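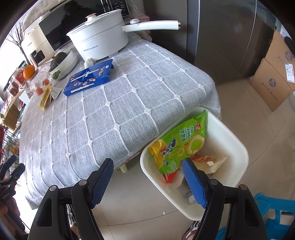

Notebook, September, evening session

Third go at the handheld pair (Pullora, the two-jaw ones) and they finally feel like something I'd want to pick up! Left and right now match in stiffness. Swapped the old return spring for the Droditz one on both and the jaws open wide without that nasty hitch at halfway.

Kitchen end tonight, tidying jobs. The onion rings bag in the bin is a lovely test item: slippery, crackly, bright green so it's dead easy to find when I scrub through the footage later. Garlic bulb on the table is next on the list, then the tomatoes, then the orange. The flat blue almond packet I'm leaving till last, it lies so close to the cloth that I can't see how to get a fingertip under it yet. Perhaps by the open flap?

Pads. Blue ribbed ones, printed soft, 13 per cent infill. So much better than the smooth set. Leilani Quintanilla reckons the ribs want to run across the direction of pull and she's probably right, but I had these printed already, so these are what's on. Will do a second set turned ninety degrees and compare.

Pivot screws: two a side. Don't do them up hard! I did, and the linkage went like treacle. Back off a quarter turn, drop of threadlock, leave overnight.

Numbers so far
Clips recorded on this build: 551
Kept after a first look: 268
Most of the ones I threw out were my own fault, starting to close before the pads were square to the thing. Slow down on the approach. Slow down, slow down.

Target before we start training anything is 900 kept, so a fair way to go, but with two people on it the pile grows surprisingly fast.

Things to sort
- tablecloth. The raised lines may catch a fingertip on low grabs. Try a few with the cloth and a few on bare table, label them separately
- shiny floor and bright daylight at the left. Check exposure before each batch, I keep forgetting
- tracking against the fridge door, big plain dark surface and not much for the software to hold on to. Villanueva build of the tracker is meant to cope better, install it
- right handle still too fat for Leilani's hand, shave 4 mm off the back shell

Arm mount plate is drawn and sent to the cutter at Prinbridge. Same bolt pattern as the handle, so the jaws should come straight off one and go on the other. Can't wait to see it close on a garlic bulb by itself.

Ask about longer M3s. Used the last of them on the left jaw.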